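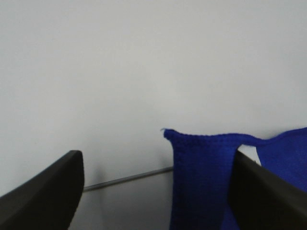 Knitted cloth in royal blue.

Home | Products | Guides | Spare parts | Contact

We use cookies to remember your language and region. Accept | Settings

Weltetik Imrie drying cabinet
Section 4: Setting up for knitted and delicate items

Read Section 2 (Placing the cabinet) and Section 3 (Connecting to the mains) before you start. The steps in this section apply to the standard Imrie and to the Imrie with the Viren low-heat unit. Where the two differ, the difference is given in a note.

4.1 Before first use

1. Open the door fully and take out the packing card from the top and bottom shelves.
2. Remove the two red transit screws from the back panel of the drying chamber. Keep them with this guide. They must be put back if the cabinet is moved to another address.
3. Wipe the inside of the chamber with a damp cloth and a little washing-up liquid. Wipe again with clean water and leave the door open until the walls are dry.
4. Check that the lint tray is pushed fully home. The cabinet will not start with the tray out.
5. Run programme 1 empty with the window or room vent open. There may be a slight smell of warm metal during this run. It should not come back.

CAUTION: Do not use bleach, scouring powder or wire wool inside the chamber. They damage the coating and the damage is not covered by the guarantee.

4.2 Fitting the hanging rail

The hanging rail is supplied in the long flat box with the door seal. It can be fitted in the upper or the lower position. With the rail in the upper position, items up to 130 cm long will hang clear of the floor of the chamber.

1. Choose the upper or lower pair of brackets.
2. Slide the fixed end of the rail into the left-hand bracket until it stops.
3. Press the sprung end in towards the middle of the rail, line it up with the right-hand bracket and let go.
4. Pull down gently on the rail at both ends. It should not move.
5. Fit the end caps. The cap with the notch goes on the sprung end.

Note: If the rail rattles when the fan is running, the sprung end is usually not seated. Take it out and repeat steps 3 and 4.

CAUTION: Do not hang anything from the door or from the shelf runners.

4.3 Fitting the flat shelves

Jumpers, cardigans and other heavy knits stretch when they are hung wet. Dry them on the flat shelves. Shawls, knitted dishcloths and light scarves can be hung over the rail if they have been spun first.

1. Remove the rail if it is in the lower position.
2. Hold the shelf with the mesh side up and the lip towards you.
3. Tilt the back edge down, hook it over the rear runner, then lower the front edge on to the front runner.
4. Leave a gap of at least 20 mm between the edge of the knitwear and the chamber wall on each side.

If you are using more than one shelf, put the thickest item on the lowest shelf, nearest the warm air inlet. Do not cover the whole of any shelf. Air has to pass up through the mesh to reach the items above.

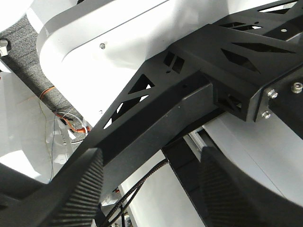 Shelves that are not in use can be stored upright in the slot beside the lint tray, mesh side facing outwards. Extra shelves are sold in pairs under the Nirkis name and fit all Imrie cabinets with a metal runner. They do not fit the older cabinets with a plastic runner.

4.4 Preparing knitted items

1. Read the care label. Do not put anything in the cabinet if the label says it must be dried away from heat.
2. Spin the item at the lowest speed, or roll it in a dry towel and press. Do not wring it.
3. Turn the item inside out if it has a raised pattern or a loose pile.
4. Lay it flat on the shelf and ease it back to its proper size. Pay attention to the cuffs and hem, which tend to pull in.
5. Close buttons. Leave zips half open so that they lie flat.
6. Dry dark and pale items separately for the first few washes. Deep blues and reds are the most likely to leave colour on the item underneath.

Note: A dripping item will fill the drip tray before the programme ends. If the tray light comes on, stop the programme, empty the tray and start again from the beginning.

4.5 Choosing a programme

Programme 1: Airing. Fan only, no heat. For items that are already dry, or for a first empty run.

Programme 2: Delicate. Low heat and slow fan. For wool, silk and mixed knits. With the Viren unit fitted, the chamber is kept cooler and the programme takes longer.

Programme 3: Cotton knits. Medium heat. For T-shirts, knitted cotton cloths, baby blankets and socks.

Programme 4: Mixed load. Medium heat with a stronger fan. Not for wool.

1. Turn the dial to the programme number.
2. Press Time to set the length, or leave it on Auto.
3. Press Start. The door light goes out when the fan begins to turn.

On Auto, the cabinet stops when the air leaving the chamber is dry. Thick seams and waistbands can still be damp at this point. Feel them before putting the item away and run programme 1 for a further half hour if needed.

CAUTION: Do not put in anything that has been cleaned with white spirit, dry-cleaning fluid or any other solvent, even if it has since been washed.

4.6 Cleaning the lint tray

New wool sheds more than old. Empty the tray after every load of knitwear and after every third load of anything else.

1. Turn the dial to Off and wait for the fan to stop.
2. Pull the tray straight out.
3. Lift off the lint with your fingers or a soft brush.
4. Once a month, wash the tray in warm water. Dry it fully before it goes back.

The foam filter behind the tray lasts for roughly 600 hours of use. Replace it sooner if it is torn or has gone hard at the edges. Do not run the cabinet without it.

4.7 If the display shows 309

Code 309 means that the cabinet cannot draw in enough air.

1. Switch off at the wall.
2. Clean the lint tray and check the foam filter.
3. Check that nothing is pushed up against the grille at the foot of the cabinet, including carpet, curtains and laundry bags.
4. Take one shelf of items out of the chamber.
5. Switch on again and start programme 1.

If the code returns within a few minutes, leave the cabinet switched off and contact the service desk. Have the serial number ready. It is printed on the label inside the door, below the hinge.

Go on to Section 5: Shoes, coats and outdoor wear.

© Weltetik. All rights reserved. | Contact the service desk | Back to top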